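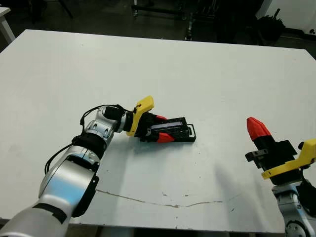

Unit 4: Friction and Surfaces
Handout for the Wesside evening course, November 16, 2021

Friction is the force that resists one surface sliding over another. In this unit we deal with dry friction only. Oil, water and air come in Unit 5, in February.

Static and sliding friction

A resting box needs a certain push before it will move. Once it is moving, a smaller push usually keeps it going. The first is static friction and the second is sliding friction. Both depend on how hard the surfaces are pressed together. For most hard materials, the size of the contact area makes little difference.

The ratio of the friction force to the pressing force is called the coefficient. If a 196 newton box needs 70 newtons to start it moving on a level floor, the static coefficient is 70 divided by 196, or close to 0.36.

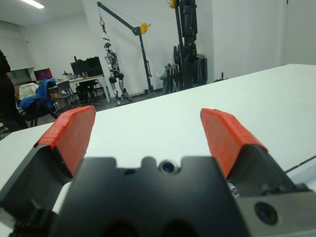 Soft materials are less tidy. Rubber bends into the small dips of whatever it touches, and its coefficient can change with load and speed. Shoe soles and tyres both depend on this. Pads over the tips of two fingers, like the orange-red ones here, raise the same question of grip — a held object stays up only if friction at the two sides together matches its weight. Work out the pressing force for a 20 newton object and a coefficient of 0.5. Remember that there are two contacts.

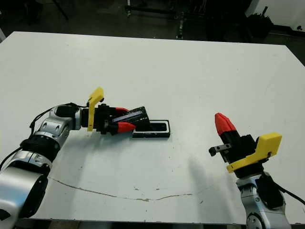
Fig. 3. Two arms over a white tabletop.

Slopes

Tilt a board until a block on it just begins to slide. The tangent of that angle is the static coefficient. The weight of the block cancels out.

For next time: Cendcombe reader, page 197, all questions.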